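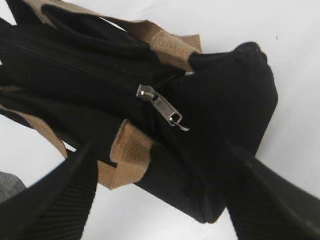 Revised practice for handling soft goods takes effect with this post. It replaces the April notes, which were written for boxes and bottles and served bags poorly. The text was reviewed by Kevin Urrego, and it applies to every station that reports under the Brovavell plan.

Naming comes first. Each item is entered by type, main color and closure, in that order. Straps, handles and pull tabs are named as separate parts. An operator who writes only "bag" has not completed the entry, and the run will be returned.

A starting pose must be stated for every run. We accept two words for bags, "upright" and "lying". A bag that leans is entered as lying. Handles stay as they fall. Operators have been in the habit of tidying them first, and that practice is to stop.
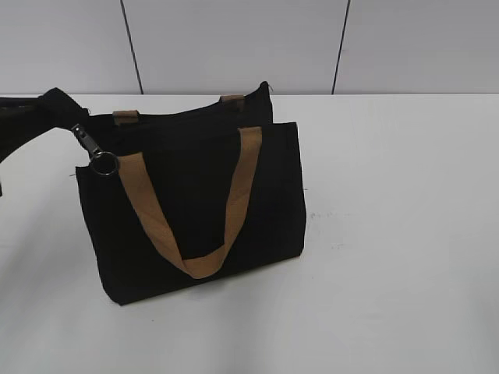
Black tote, tan webbing handles. Entered as "upright".

Contact rules are stricter than before. A zipper pull may be gripped by its flat faces only. Webbing may be gripped at any point except a stitched end. Loose shoulder straps must be listed on the run sheet, whether or not the task uses them – a strap left off the sheet counts as an error in the same class as a wrong item name.

Of the 1,931 runs we reviewed under the old notes, 348 were returned, nearly all for a missing part name or a missing pose. Reviewers will now sign each returned sheet and give the rule number. A station with four returned sheets in one week will pause and reread the text before it continues.

The Jollov sheets remain valid until the present supply is used. Noiphan stations should keep their own numbering for the time being – a common scheme is under discussion and will be posted separately.

Posted July 31, 2019

12 shares | 3 comments

Comments

mtk_floor: Does a half-open zipper need its own entry under closure?

Kevin Urrego: Yes. Write "zipper, part open".

dellaR: Please number the contact rules. We have to cite them on the sheets.

Related posts
Run sheets: what reviewers look for
Buver stations and the lighting check
Notes on the April text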